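Home News Services Your Council Contact
Search this site Enter keywords Go
Reading time: 5 minutes

Mordale Shire Council
Water and Waste Services
2nd October

1/ Council has adopted a new schedule for household water use and drainage in the Mordale and Leite supply areas. The posts that follow set out what changes, who is affected and how residents may respond. The full schedule is available at the customer service counter and at both libraries.

2/ The schedule applies to every residential property connected to the reticulated supply. Properties that rely wholly on tank or bore water are exempt from the usage provisions, but the drainage provisions in posts 9 to 13 still apply if the property is connected to sewer.

3/ Under the new schedule, the voluntary household target is 145 litres per person per day. The target is not a limit. No resident will be fined, restricted or disconnected for exceeding it.

4/ Accounts will show average daily use per property beside the target. Residents will need to divide the property figure by the number of people living there. Council does not hold occupancy information and does not intend to collect it.

5/ Watering of lawns and gardens by hand-held hose remains permitted on any day before 10 am or after 4 pm. Fixed sprinklers may be used on the same hours on alternate days, following the odds and evens system already in place. Drip irrigation may be used at any time.

6/ Vehicles may be washed at home with a bucket or a trigger hose. Please wash on grass or gravel where possible. Detergent that runs into the gutter reaches Leite Creek untreated.

7/ Works on the Trukbridge main will continue until January. A total of 2843 properties are served by this main. Supply will be interrupted in sections, on weekdays only, between 9 am and 2 pm. Each affected household will receive a card in the letterbox at least two working days beforehand.

8/ After an interruption, water may be cloudy or slightly brown. Run the cold tap closest to the meter until it clears, and hold off on washing white clothes until then. If the water is still discoloured after an hour, ring the duty officer on the number printed on the card.

9/ The second part of the schedule concerns sewer blockages. Crews attended 40 blockages in the Mordale township over the past financial year. In 35 of these, the material removed consisted mainly of wipes bound together with cooking fat.

10/ Council's position is that wipes of any kind should go in the general waste bin, whatever the packet says about flushing. This includes baby wipes, cleaning wipes and make-up wipes. Cotton buds, dental floss and sanitary products should go in the same bin.

11/ Cooking oil and fat should be cooled, poured into a container with a lid and placed in general waste. Larger quantities of used oil are accepted free of charge at the Trukbridge transfer station during normal opening hours.

12/ Property owners are responsible for the pipe between the house and the boundary connection point. Where a blockage is found on the private side, Council's crew will advise the occupant and leave the site. A licensed plumber must then be engaged at the owner's cost. Tenants should contact their agent or landlord before booking any work.

13/ Where the blockage is on Council's side, it will be cleared at no charge. Residents who have already paid a plumber in these circumstances may apply for reimbursement, attaching the invoice and the plumber's written report. Claims are normally decided within 20 working days.

14/ Several residents have asked for guidance on bathrooms in particular, where wipes and other personal care products tend to be kept. A small lidded bin within reach of the basin or toilet is recommended. Left-over nail polish and remover should not be tipped down the drain and may be taken to the household chemical collection.

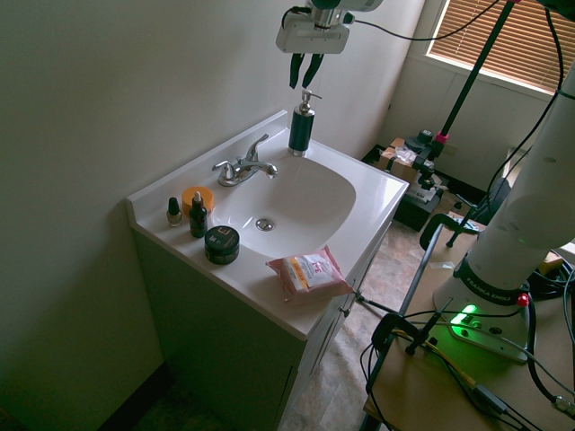
Bathroom basin with soap dispenser, small toiletries and a packet of facial wipes.

15/ Dripping taps should be repaired promptly. Washers for older taps are inexpensive, though many newer mixer taps use a cartridge and may need a plumber. Pensioner concession card holders in the supply area may apply for one free tap and cistern check each financial year.

16/ The concession checks will be carried out on Council's behalf by Butulex. Its staff carry photo identification and will only attend by appointment. They will not ask for payment or bank details at the door. Please report any caller who does so to the customer service counter and to police.

17/ Comment on the schedule may be made in writing, by email or in person. Submissions should give the writer's name and street address. Names will be published with submissions unless the writer asks otherwise. Addresses will not be published.

18/ Questions about water use, accounts and the Trukbridge works should be directed to Innes Paterson, Manager Water Supply. Questions about sewer blockages and reimbursement should be directed to Danish Lashari, Drainage Coordinator.

19/ Replies to these posts are read during business hours but are not treated as formal submissions. To report a burst main or a sewer overflow, please telephone the 24-hour faults line. Faults reported through social media may not be seen until the next working day.

20/ Correction to post 5: fixed sprinklers may be used during the same hours as hand-held hoses, on alternate days. Even-numbered houses water on even dates and odd-numbered houses on odd dates. Properties without a street number are treated as even.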